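The Summer I Stopped Buying New

I had a rule for most of my adult life: when a thing gets slow or squeaky, you replace it. Then last August my washing machine quit (a Vuller, bought on sale, very shiny), and the repair quote was so silly that I went out on the porch and sulked with a popsicle. By the end of that popsicle I'd decided to go a whole year without buying anything new that plugs into a wall.

I live in Pollthorpe, where the nearest big store is 16 miles off, so I figured geography would help. It did not help! Delivery vans go everywhere now. What did help was the swap shelf at Wilska, the hardware place by the creek, where people leave toasters and lamps and tangled bags of cords with little notes taped to them. "Works if you hold the lever." I love those notes. I have a drawer full.

My first win was a box fan for nothing. My second was a slow cooker with a chipped lid, and I've made more chili in it than any one household should eat. The washer took longer – eight weeks of hauling sheets to my sister's house – but I found the pump secondhand for 20 dollars and put it in myself, swearing the whole time.

Computers scared me the most. I can look at a fan and see what a fan does. Open up a computer and it's a little green city in there, and I don't speak the language. 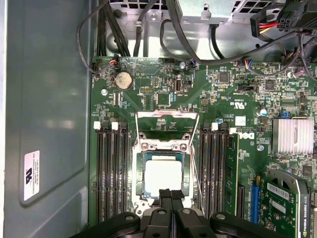 The readers who wrote in after my first column were split on this, and one of them, signing off only as "Still on my old one," told me to quit being such a chicken, that a machine several years old will do email and taxes just fine, and that most folks throw one out over a problem they never bothered to look up.

Fair enough. I looked mine up. I also called my cousin, who talked me through it for 93 minutes while she shelled peas, and I'm typing on that same computer today.

I've slipped once, on a Song kettle, because I missed my morning tea so badly. It's blue and it whistles and I'm keeping it. The toaster still needs its lever held.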